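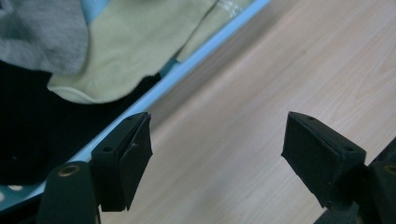
Start with the money slide and leave it up. Drandska paid for a pilot, the pilot has a nice chart, and the chart says folding and sorting small items can be "handed over" by September. I don't believe the chart, and I want the room to know that early. Ask them to look at the job itself. Grey knit, something black, a pale yellow-green cloth with a hemmed edge, a bit of teal with white dots, all in one shallow container. A new starter at Hollis learns to sort a heap like that in a morning. The machine's version of that morning has been going on a good deal longer, and people are doing it on the machine's behalf.

**Pause. Drink water. Next slide is the staffing one.**

- 47 people on the small items line before the pilot
- 47 people now (let that sit)
- 2 of them moved to "demonstrator", same grade, same pay
- 223 pages in the supplier's report, and the word "wrist" isn't in it

Dinesh Pathak asked the supplier who picks the demonstrators. The answer was "whoever is good at it". So the best sorters come off the line and everyone left has to keep up the old rate without them. Say this slowly. At Brivden the managers hadn't noticed until the line leads told them.

Don't get drawn on whether the robots will work one day. Maybe. Ask what changes this year, and for whom.

If someone says the job gets more skilled: ask to see the new pay band. At Alham there wasn't one.

Then the table slide. Two grey socks, two hands, a gripper in each, cables off both sides. Give them time to look. It's still a person doing the laundry, with more kit to hold.
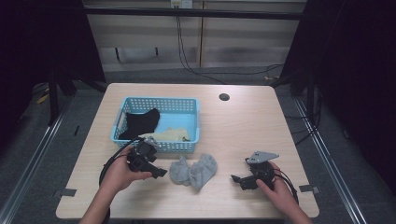 ## What to ask for before signing

- Rest breaks for demonstrators written down, with 60 minutes as the longest spell
- A say in who gets moved, and a way back to the old job
- Line rates cut when people are taken off the line
- Sight of the error figures, including the bad weeks

Questions. If the Drandska lot are in, take theirs first.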